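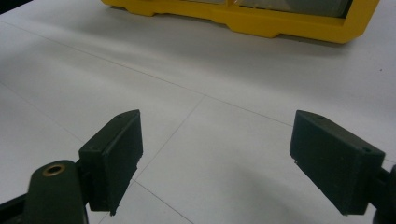 Skerkmont Surfaces

A collection of notes and close-up pictures of work surfaces: counters, benches, tabletops, the tops of things that were never meant to be counters but got used as counters. Kept by Naa Aidoo. Current size is 524 entries. The goal was 1,000, set in January in a fit of optimism, and it stays in this file as a warning.

What an entry is

One picture and one text file with the same number. The text file has up to 9 fields, and most people fill in four. Required fields are color, finish, seams and light. The rest (age, material, last cleaned, known damage, who to blame) are optional, and you should leave them blank if you would be guessing. "Material" in particular has caused more arguments than a field that short should be able to cause. A pale, smooth surface could be any of several things, and a picture won't settle it. Write "unknown" and move on with your life.

How to fill in the required fields

Color
Use plain words. White, grey-white, cream, brown. We had an entry that said "oyster whisper" and it took two of us to work out that it meant white.

Finish
Matte, slightly matte, shiny, worn. If it depends on where you stand, say slightly matte.

Seams
The reason the collection exists. Give the number you can see, the color, the width as thin, medium or wide, and where they meet if they meet. The big white panels at the top of this file would go in as: seams two, grey, thin, meeting near the middle. Please don't write "grid" unless you can see a grid. Two lines touching is a corner at best.

Light
Soft, hard, mixed. Add a note if there are shadows on the surface. A faint shadow on white gets mistaken for a stain all the time, and the Durkholm batch has a whole run of "stains" that were removed after an embarrassing second look.

Tiles or panels?

Either. The field takes "tile", "panel" or "tile/panel", and the third is the one to use if the joint is thin and you can't see how deep it goes. An earlier version made you choose. People chose with great confidence and disagreed with each other on the same counter.

Folders

brilero: benches and worktops, mostly pale. The cleanest part of the collection in both senses.
durkholm: kitchens. Crumbs are left in. Do not crop the crumbs.
foley: tables of all kinds, including one door on two trestles, which has been accepted after a long debate.
unsorted: 12 entries with no light field. I know. They are mine.

What it's good for

Comparing how joints look under different light. Practicing the seam notes before you go and describe your own counter. Finding out that your idea of "white" is not shared by the person next to you. It has also been used once to pick a bench top, and I have not been thanked or sued.

What it's bad for

Measuring anything. There is no scale in the pictures unless somebody happened to leave a ruler out, and "large" in the notes means large to whoever was typing. It also can't tell you if a surface is level, how it takes heat, or what it costs. Pale surfaces are overrepresented. Dark stone is nearly missing, mainly for lack of friends with dark stone.

Known problems

Seam counts in foley were done before we agreed whether the edge of the table is a seam. (It isn't.) Most have been fixed.
"Diagonal" depends on how the picture was held. We keep it in the notes anyway, but don't build anything on it.
A few text files still use "gray" where the rest use "grey". The search is literal-minded and will miss them. I'm American and started with grey for reasons I can't reconstruct, so grey it is.

Adding your own

Take the next free number, fill in the four required fields, and put it in the folder that fits least badly. Don't wipe the counter first. If you already wiped it, put that under last cleaned.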